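The Left Hand

Chapter Four: Wedges

By the time I got up the stairs at Losmont that morning I'd already decided I was going to quit. I had the speech ready and everything. Then Kirsty Kereama put a gripper in my hands and said the left one was closing crooked again, could I please take a look before lunch, and there went my speech.

You have to understand, I loved those grippers. I'd been looking after the pair for two years, ever since Raju (that's what we called the pair, both hands, one name, don't ask me who started it) came out of its crate with a bent screw and a manual in which page 39 was printed twice. I knew every noise it made. The right hand clicked. The left hand sort of sighed.

That morning it wasn't sighing, it was scraping.

"How many cycles?" I asked.

"4000 since the last pads," Kirsty said. "Give or take whatever Emiliano did over the weekend and didn't write down."

"I wrote it down!" Emiliano shouted from somewhere behind the shelves. He hadn't.

So I took the left one over to the tables and did what I always do, which is nothing at all for a minute. I just open it and close it slowly and listen. Muthu Mudaliar taught me that back at Flestport, where he could tell a dry rail from a loose pad with his eyes shut – and he really did shut them, it used to scare the visitors. Dry rails whisper. Loose pads tick. Grit scrapes, and it scrapes in the same spot every time.

Same spot every time. Okay. Grit.
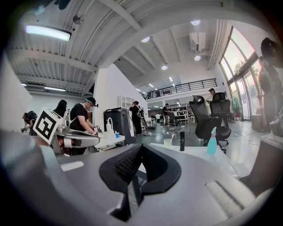
What Was in the Rail

I backed out the screws, lined them up on a strip of tape in the order they'd come out, and lifted the pad away. The rubber was fine. I wiped down the rail with a lint-free cloth and there it was, a crumb of something pale and hard, wedged right up at the end of the travel where the finger turns in.

I held it up to the light from the windows. It was sugar.

Now, there was exactly one person at Losmont who ate Mullska bars over an open gripper, and she also happened to sign my paychecks.

"Find anything?" Marietjie Ngubane asked. She'd come up behind me so quietly I nearly dropped the screws.

"Bit of grit," I said.

She looked at the crumb on the end of my finger. I looked at it too. It's a strange thing, standing there with the evidence when you've got a resignation speech folded in your back pocket.

"Could've come from anywhere," she said.

"Sure."

I put a thin film of grease on the rail, wiped most of it off again, and set the pad back in place. You snug all the screws first and only then tighten them, a little at a time, going corner to corner, or the tip leans and you're back where you started. Marietjie stayed and watched the whole job. She even handed me the driver.

Then I closed the hand, slowly, and we both listened. It sighed.

"Sharada told me you wanted to talk," Marietjie said.

I'd forgotten I'd told Sharada. I wiped my fingers on the cloth, every one of them, which took a while.

"It can wait," I said. "I should do the right one while I've got the grease out."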